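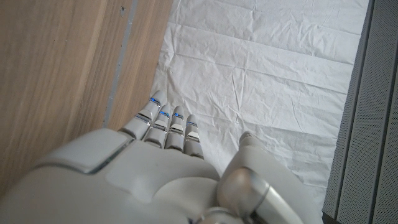 I use the Vutari steam brush since August, and my opinion is good but with some complaints. It heats in 119 seconds, a little slow when I am late for work. Thin shirts become flat after two passes. For a white cloth as crumpled as the one beside the wooden surface in the photo, I would plan more time and fill the tank full. Thick cotton needs the brush pressed firmly, and my wrist gets tired.

The cord is 193 cm, too short for my bedroom. My old Grultik leaked on dark fabric, and this one did it only once. I paid 376 for the set with two heads. I use only the wide one.

My score is 7 of 10.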